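# The Corner Behind the Sofa

Giuliana Bedoya had six weeks left on the lease at Farley Court and a sofa that wouldn't fit down the stairs.

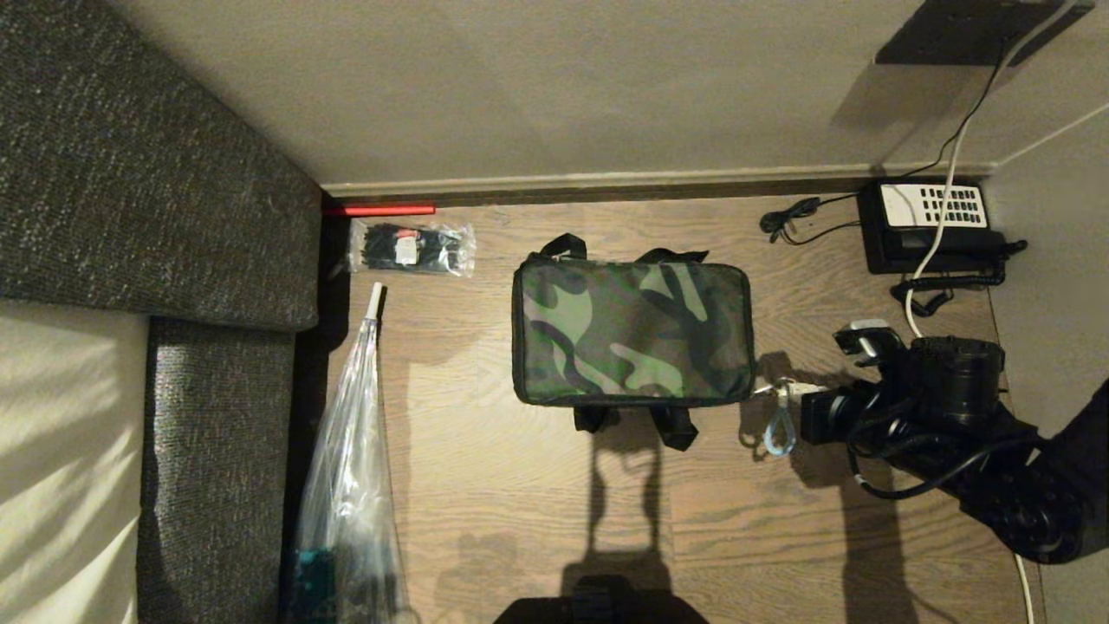 She had bought it from a man named Kaewkla, who took the door off to get it in. Her sister's husband, Shadi Khalaf, was supposed to come on Friday with tools. On Thursday night she started on the corner by herself. The camouflage pouch was on the floor, with the clear umbrella lying along the sofa and the bag of cable ties over by the baseboard. She knew the umbrella and the ties. She didn't know the pouch.

She called Shadi.

"Did you leave something here at Easter?"

"What kind of something?"

"A pouch. It has a zipper."

He was quiet for a bit. "Don't open it," he said.

She sat down on the gray cushion with the phone against her ear. A bus went by outside – the late one.

"Is it money?" she said.

"It's 2000 dollars. It's for July. I didn't want it in our house."

"Does my sister know?"

"No."

Giuliana pushed the pouch a little with her foot.

"Bring the tools at nine," she said. "And bring her."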